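Weighing at the Packing Table
Project report, retail operations course
Ruoxi Cheng

When I told my family I was going to spend a whole term writing about a table, they were very kind about it. I should say right away that it's a good table, and that there is far more going on at the weighing stage of a grocery order than I ever guessed while standing in line at Hurport with my own basket!

My question was a small one. How does the way a packing table is laid out change how easily somebody can weigh an item and get it into the right bag? I started from the layout sheet in the Flarko training binder, which our instructor lent us, and worked through it with a green table, a scale and a conveyor.

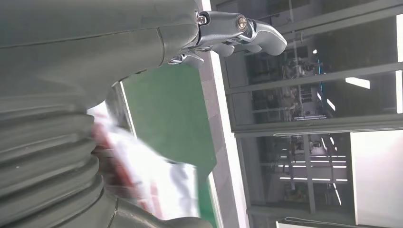

The first thing I learned is that clear table matters more than I expected. In my early plans I had every inch spoken for (labels here, spare bags there, a tray for the paperwork), and it looked wonderful on graph paper. Then I tried it, and I spent most of my time moving things so I could put other things down. By the 4th plan I had given up the paperwork tray altogether, and I haven't missed it.

The scale went in the middle, with the crate on the left and the conveyor on the right. I had wanted the scale closer to the conveyor, but then there was nowhere to rest an item while I sorted out its bag.
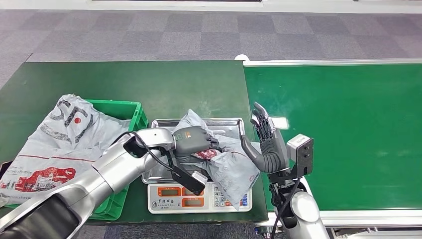 Meat was the item I fretted over most. It usually comes in its own plastic bag, and a soft bag does what it likes on a tray. If a fold hangs down and touches the table, it can throw the reading off, and if it falls across the keys you have to lift it before you can press anything. My practice package came out at 763 grams one time and 61 grams lower the next, and I was ready to blame the scale until I found the bag leaning on the table. I now gather the loose plastic on top before I read the number, and I've written that into my instructions in capital letters.

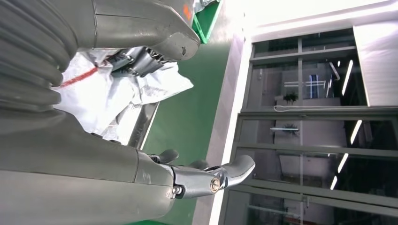 Shopping bags were the other lesson. I draped one over the crate to keep it handy, which I still like, but a big thin bag slides around and spreads out wherever there's room. Escobar's handbook suggests clips and Grusex sells a wire stand, and I'd love to compare the two next term. My log has 172 entries so far, a good many of them grumbling about bags, and I've put the full set in the appendix along with the layout drawings.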